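The planner team at Flenemby works at one end of a long shared table, and when I arrived on Monday the lead developer was already apologizing for the coffee. She has spent 26 months on Celletum, the package that decides how an arm should reach for something before a single joint turns, and she talks about it the way other people talk about their gardens.

"Mugs are where I learned humility," she told me, laughing. "A box is easy, but a handle gives you so many ways to be nearly right!"

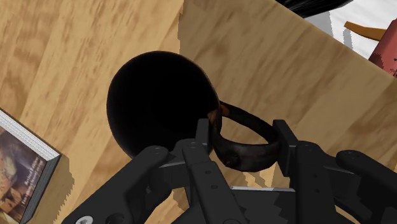

The first version scored every possible grasp on its own and picked the best one, which sounded sensible to me until she explained the trouble. "You'd get a lovely grip and then no comfortable path to the place you wanted to go. So now the grasp and the route get planned together." Her test suite, Skostora, holds 3601 simulated runs, and it goes through the lot overnight. 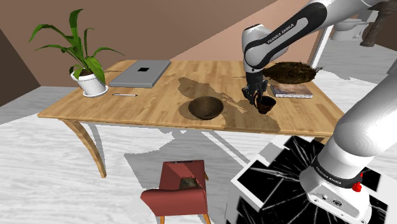

The simulated arm at the mug, with a bowl at the center of the table.

I asked whether she still watches the runs herself. "Oh, always, with my breakfast," she said. "I had 132 failures last week and I looked at every one of them, and 9 turned out to be the same silly rounding mistake." 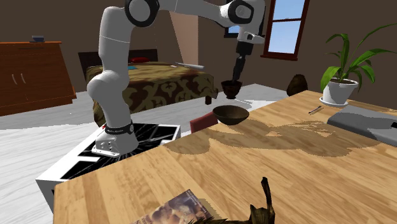

Holding a small, dark brown piece above the back of the table.

Next on her list is replanning in mid-motion, and she has already warned her family about July.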